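Press access to the Jiditstead council, is it getting worse?
Posted in October by svenja_haslinger

The mayor's office held the water contract meeting with Villalobos behind closed doors. Reporters got a 2-line statement afterward.
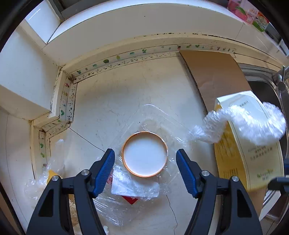

The rule in the charter is that any meeting on a contract over $2000 has to be open or have minutes released within 30 days. My paper asked for the minutes and got a form letter. I typed this up in my kitchen, next to a lid with an orange rim lying white side up on the counter, and I was still on hold with the clerk when I finished. Has anyone here had better luck?

ktyoshida
The charter says "final action," and they didn't vote. A briefing with a vendor doesn't count. I don't like it either, but they are within the rules.

dayana_o
I disagree. Three council members were in the room and that makes a quorum of the utilities panel. Zavala raised the same point last spring over the Flokberg lease and the city attorney backed him.

ktyoshida
He backed him on the notice, not on press access. Read the letter again.

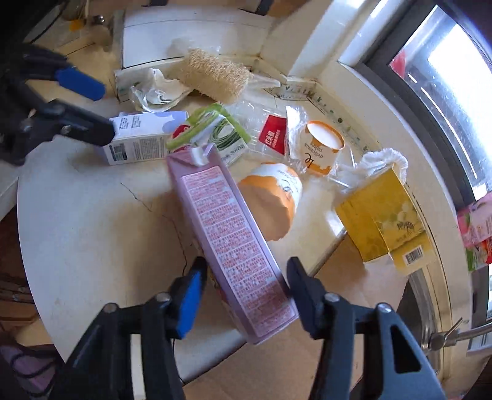
A long carton on the countertop, its label in small red print.

macario.t
Skip the form and write to the records officer by name. Ask for the visitor log too. I got mine in 3 weeks.

svenja_haslinger
Thanks, I'll ask for the log. Dayana, can you post the attorney's letter?

dayana_o
Will do tonight.

Last updated 9:40 p.m.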